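Home | Animals | Space | Everyday Things | Ask Us | Quizzes
Everyday Things
23 Aug 2019 – by the Skesten Kids desk
40 shares | 13 comments

Why do baskets and walls have lines in them?

Look around the room you are in. Most of the big things in it were not made in one piece. A wall, a floor or a bread basket is often built from smaller parts that have been joined together.

Let's start with walls. Some walls are built from bricks. Others are covered with large, flat sheets called panels. Panels are made in a factory, carried to the building and put up one after another.

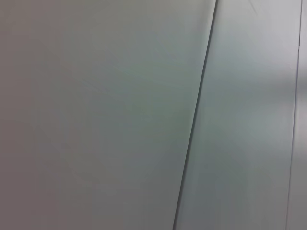
Panels have to be small enough to fit through a door and light enough for people to lift. That is why a big wall needs several of them. Where two panels meet, you get a line called a seam. On a plain gray surface a seam can look like a thin dark line, even when the panels on both sides are nearly the same color. It looks dark when there is a small gap, and light does not reach far into a gap.

Try running your finger over a seam at home. Sometimes you can feel a tiny step where one side is a little higher than the other.

Now for baskets. People have been weaving baskets for thousands of years, long before there were plates or cups like ours. To weave, you need two sets of strands. One set stays still. The other set goes over and under, over and under, until the strands hold each other in place. A basket can be made this way without any glue or nails.
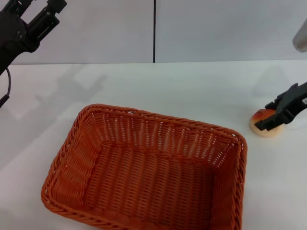 The first baskets were made from things that grew nearby, such as grass, reeds and thin willow branches. Rattan is a climbing plant with long, bendy stems, and it is still used today. Many baskets are now woven from plastic strands shaped to look like rattan. Plastic is easy to wipe, so it is handy for food.

A woven basket is full of little holes. For bread, this is useful. Fresh rolls give off warm, damp air, and in a closed box that damp air makes the crust soft. In a basket it can drift away.

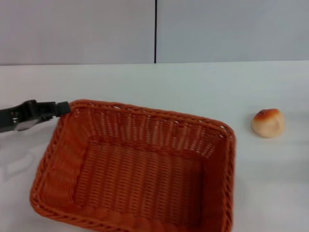 The top edge of a basket is called the rim. It gets the most wear, as this is where people grab hold. Weavers often make it thicker than the sides. One common way is to braid it, so that it looks like a twisted rope going all the way around the opening, as it does on the orange-brown basket with the roll beside it. The rim also keeps the ends of the strands from coming loose.

Words to know
Panel – a large, flat piece used to cover a wall
Seam – the line where two pieces meet
Rim – the top edge of a basket, bowl or cup

More in Everyday Things | Back to top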